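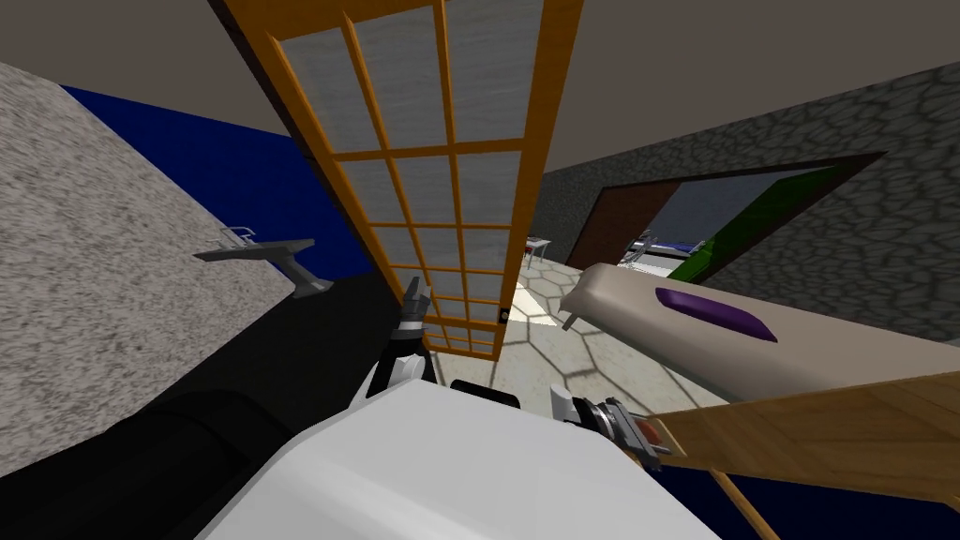 Prepared by Britt-Marie Rustad, Resident Services, Hellton Court
Last reviewed: October

Frequently Asked Questions: Guest Suites and Short Stays

Who may reserve a guest suite?
Any resident named on a current lease or deed at Hellton Court may reserve a suite for family or friends. Subtenants may do so with written permission from the leaseholder. The resident who makes the reservation remains responsible for the guest throughout the stay.

How far ahead can I book?
Reservations open 30 days before the first night. Requests received earlier are returned without being placed on a waiting list. Holiday periods are assigned by drawing, and notices are posted in the lobby and on the resident portal.

How long may a guest stay?
The limit is 15 nights per household in a calendar year, taken together or separately. Residents who need a longer stay for medical reasons should write to Telmo Figueroa at the management office before the booking begins.

Which suites are available?
Suite 309 sleeps two and is on the same floor as the laundry room. Suite 347 sleeps four and has a small kitchen. Neither suite has a bathtub. Guests who cannot use stairs should be booked into 309, as the elevator does not serve the east wing where 347 is located.

What are the check-in and check-out times?
Check-in begins at 3 p.m. and check-out is at 11 a.m. Keys are collected from the front desk, which closes at 8 p.m. On Saturday the desk closes at 5 p.m., and late arrivals must be arranged beforehand.
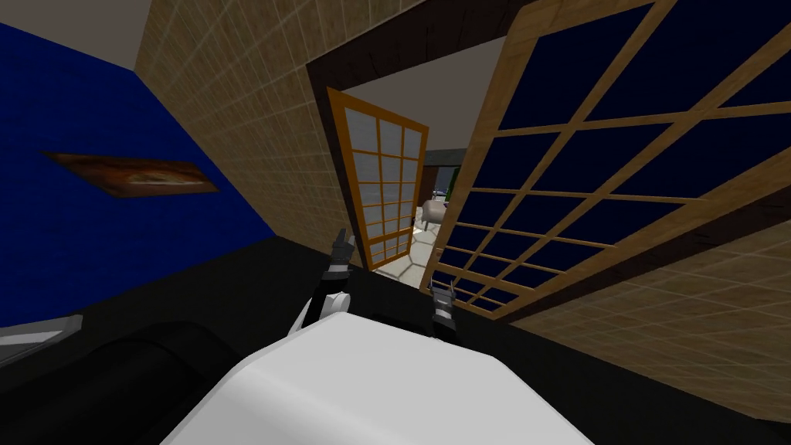

Are linens provided?
Sheets, towels, and one spare blanket per bed are provided. Guests are asked to leave used linens in the bathroom. Cribs may be requested at the time of booking.

May guests bring pets?
Pets are not permitted in either suite. Service animals are welcome, and residents should note them on the booking form.

Is parking included?
One visitor permit is issued with each reservation. It is valid in the Terkeron Street lot only and must be displayed on the dashboard. Vehicles left in numbered resident spaces may be towed at the owner's expense.

What happens if I cancel?
Cancellations made at least two full days before arrival are refunded in full. After that time, the first night is charged to the resident's account.

Whom do I contact about a problem during a stay?
During office hours, call the front desk and ask for Lwazi Zwane. After hours, use the maintenance line printed on the key envelope. Lost keys should be reported the same day. A replacement fee applies.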